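Tosix Reading Room Sound Levels, version 3

README and data card
Last revised September 1, 2018
Maintainer: Salamatu Ofori, Tuominen Acoustics

Summary

Tosix is a set of indoor sound level logs recorded in two reading rooms of the Doltville public library. It contains 242 session files and one event file with 724 hand-labeled events. The logs hold levels only. No audio was stored at any stage, and speech can't be recovered from the files.

The data was gathered to study how background noise in a quiet room changes with occupancy, ventilation and street traffic. It has since been used for testing event detection on short-interval level data.

Files

sessions/ holds one CSV file per session. The file name is the room code followed by the session number, as in E_017.csv.
events.csv holds all labeled events, one per row.
rooms.csv holds room dimensions, surface finishes and ventilation type.
calibration.csv holds the check readings taken before and after each session.
CHANGES.txt lists corrections since the first release.

All files are UTF-8 with Unix line endings. The decimal separator is a period. Missing values are left blank; earlier releases used -1, and scripts written for them need to be updated.

Session file fields

t: seconds from the start of the session, integer.
laeq: A-weighted equivalent level over the preceding second, in dB.
lmax: A-weighted maximum level over the preceding second, fast time weighting, in dB.
lceq: C-weighted equivalent level over the preceding second, in dB.
vent: ventilation state, 0 for off, 1 for low, 2 for high. Taken from the building control log.
occ: number of people in the room at the last manual count. Blank until the first count of the session.
flag: blank for normal rows. See Known problems for the other values.

Event file fields

room: room code, E for the east room and N for the north room.
session: session number.
start, end: seconds from the start of the session.
label: one of chair, door, cough, speech, page, phone, cart, street, other.
conf: labeler's confidence, high or low.

Collection

Each room had one logging meter on a tripod, with the microphone at seated ear height. The tripod stayed at the same floor mark through the whole collection. The east room faces Kiltitent Street and picks up buses and delivery trucks. The north room faces an inner courtyard and is the quieter of the two whenever the ventilation is off.

Sessions were run only during opening hours. Notices at the room doors told visitors that levels were being logged and that no recordings were made. An observer sat at the back of the room, kept the occupancy count and typed event labels as they occurred. Start and end times were tightened afterward against the level trace. Events that couldn't be matched to any change in the trace were dropped.

Calibration

A field calibrator was applied before and after every session. Where the two readings disagreed by more than half a decibel, the session was thrown out and its number was not reused. Gaps in the session numbering are therefore expected. No drift correction has been applied to the sessions that were kept.

Known problems

Rows with flag = R come from the November sessions in which the roof was under repair. Low-frequency levels are raised and lceq should not be compared with other sessions.

Rows with flag = C mark clock corrections. The time field is continuous across them, but vent may lag by up to a minute.

The labels chair and cart overlap in practice. Both observers found them hard to separate when the source was behind a bookcase. If the distinction isn't needed, merge them.

The label page is badly underrepresented. Most page turns fall below the ventilation noise and leave nothing in the trace to match.

Occupancy counts include staff. In the first release they did not, and the two versions give different regression slopes for level against occupancy.

Recommended use

Fit room models separately. Pooling the rooms without a room term gives a ventilation effect that is too small for the north room. For detection work, split by session and not by row, as neighboring rows are strongly correlated. Low-confidence events should be left out of test sets.

The data isn't suited to estimating speech privacy, reverberation time or personal noise exposure. It says nothing about how visitors judged the rooms; no survey was done.

Surface finishes

rooms.csv gives floor, wall, ceiling and desk finishes as short text. Absorption coefficients are not included and have to be taken from published tables. Desk finish is recorded as "light wood, hard" throughout and can be treated as reflective at all bands.

License and citation

The files may be copied, changed and redistributed with credit. Please cite as: Ofori, S., Tosix Reading Room Sound Levels, version 3, Tuominen Acoustics.

Corrections are welcome. Include the room code, the session number and the affected time range. 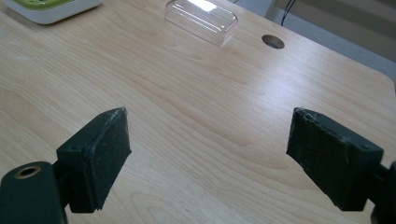

Photo: Tuominen Acoustics. Desk surface, light wood.

© Tuominen Acoustics | Contact the maintainer | Back to top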